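How does a new law get made?

A law is a rule that everyone in the country has to follow. Before it becomes a law it is called a bill.

Where do bills start?
Most bills come from the government. Some come from other members of parliament who want to change something, such as how old you must be to buy fireworks.

What happens in the House of Commons?
First the title of the bill is read out. This is called the first reading, and there is no debate. At the second reading MPs talk about the main ideas and may vote. Then a smaller group goes through the bill line by line. They can suggest changes, called amendments. Some bills end up with more than 20 of them.

What does the House of Lords do?
The Lords go through nearly the same stages. If they change the bill, it goes back to the Commons. It can travel to and fro several times, and people call this "ping-pong".

Can children have a say?
Yes. You can write to your MP at any age. You do not need to be able to vote. Say what you think and why, and put your address so they know you live in their area. 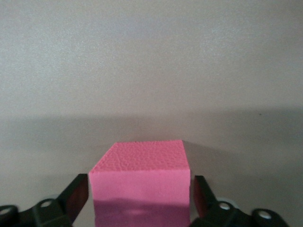
What is Royal Assent?
When both Houses agree, the King gives his approval. The bill is now an Act of Parliament. Some Acts start on that day and others start months later.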